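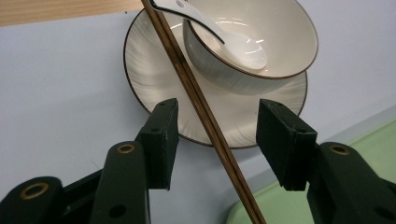
Préparer l'arrivée d'un poste de dressage automatisé : guide à l'usage des responsables de salle et d'office

Le présent guide s'adresse aux établissements de restauration collective du réseau Claltcombe qui s'apprêtent à confier à un système automatisé une partie de la mise en place des couverts. Il traite de l'organisation du travail, les réglages techniques faisant l'objet de la notice Troletti remise à chaque site. La première étape consiste à dresser l'inventaire des gestes, et à le faire avec les agents concernés. Un couvert composé d'une soucoupe, d'un bol, d'une cuillère en céramique posée dans le bol et d'une paire de baguettes en bois suppose plusieurs prises différentes, que les agents expérimentés enchaînent sans y penser. Chacune doit être nommée, puis décrite par la personne qui l'exécute habituellement.

Étape 1 – Décrire les gestes
Réservez à cet exercice une séance de 42 minutes par équipe, sur le temps de travail. L'agent effectue la mise en place à son rythme ordinaire et un collègue note l'ordre des opérations, les reprises et les hésitations. Les fiches ne comportent pas de nom. Elles ne peuvent en aucun cas servir à l'évaluation individuelle.

Étape 2 – Répartir les tâches
Classez les gestes selon trois rubriques : confiés à la machine, conservés par l'agent, partagés. Les gestes partagés demandent le plus d'attention. Sur le site de Flistbridge, la pose des baguettes avait d'abord été attribuée entièrement au système ; l'équipe a demandé à conserver l'alignement final, qui varie selon les services et la disposition des plateaux. Cette demande a été retenue et figure désormais dans la fiche de poste.

Étape 3 – Réviser les fiches de poste
Toute tâche retirée à un agent doit apparaître dans la fiche révisée, de même que celle qui la remplace. La surveillance du poste, le tri de la vaisselle ébréchée et la reprise manuelle en cas d'arrêt constituent du travail – ils sont à inscrire comme tels, avec le temps correspondant. La version révisée est présentée à l'agent au moins 21 jours avant la mise en service.

Étape 4 – Former avant la mise en service
La formation comprend une partie commune et une partie pratique, par groupes de 10 personnes au maximum. Chaque participant doit avoir arrêté le système, dégagé un objet de la pince et relancé un cycle. Prévoyez un second passage en novembre pour les agents absents et les remplaçants.
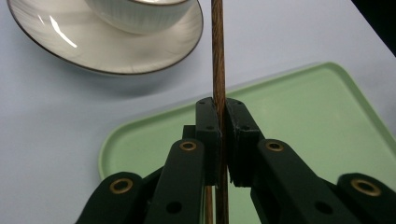
Müzeyyen Duman fait observer que la formation ne règle pas la question de la cadence : lorsque la machine donne le rythme, les échanges entre collègues se raréfient et les pauses se prennent moins facilement. Elle demande que le responsable de service puisse réduire la vitesse sans autorisation préalable, et que les arrêts décidés par un agent ne soient jamais décomptés comme des incidents.

Ces deux points sont intégrés à la procédure. Le réglage de la vitesse relève du responsable présent, qui le consigne dans le registre Strazds.

Étape 5 – Établir un bilan
Après environ 206 services, réunissez l'équipe pour relire les fiches de l'étape 1. Relevez les gestes qui ont changé de rubrique, les tâches apparues depuis l'installation et les temps de reprise manuelle. Le compte rendu est affiché à l'office et transmis à la direction du site, laquelle répond par écrit à chaque demande de modification.

Guide applicable à compter du 16 janvier 2025.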